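How to hang one small picture on a big blank wall

Quick one today. Got asked about this again after the Tulmont post so writing it up properly.

What you need: picture, tape measure, pencil, level, masking tape, one nail or hook. Hammer. That's it. 10 minutes if the wall is drywall, longer for plaster.

Step 1. Weigh the picture. Kitchen scale is fine. Small frames hardly weigh anything but check the hook packet anyway. The Cillel hooks I use say up to 11 pounds each, plenty.

Step 2. Find your height. Most people hang too high. I go 149 cm from the floor to the middle of the picture – measure to the middle, not the top. Pencil mark, light.

Step 3. Cut a paper rectangle the same size as the frame. Tape it up. Walk away, make coffee, come back. Sit down and look at it from the couch too. Move it if it bugs you. Cheaper than moving a nail.

Step 4. Find where the hook actualy sits. Pull the wire up tight with a finger, measure from there to the top of the frame. Mark that distance down from the top of your paper. Nail goes there.

Step 5. Check for pipes and cables. Never straight above or below a switch or outlet. Got a stud finder, use it.

Step 6. Nail in, angled down a bit. Peel off the paper. Hang, level, done. Blob of putty on the bottom corners stops it creeping sideways.

With a TV in the room – line the picture up with something. Roughly level with the TV works, so they read as one group. Keep some gap or it looks squashed. A long low cabinet helps, gives the eye a base line.
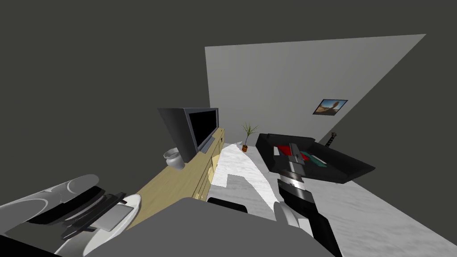 One small desert print, thin dark border, pale gray wall.

Pale walls want a dark edge on the frame, even a thin one. White frame on a white wall dissapears.

Renting? Zavala strips hold fine on smooth paint, bad on texture. Press for the full time on the packet. Pull the tab straight down when you take them off, slow, or the paint comes too.

Next up: hanging a row of three over a Plirkach sideboard. Probably Thursday.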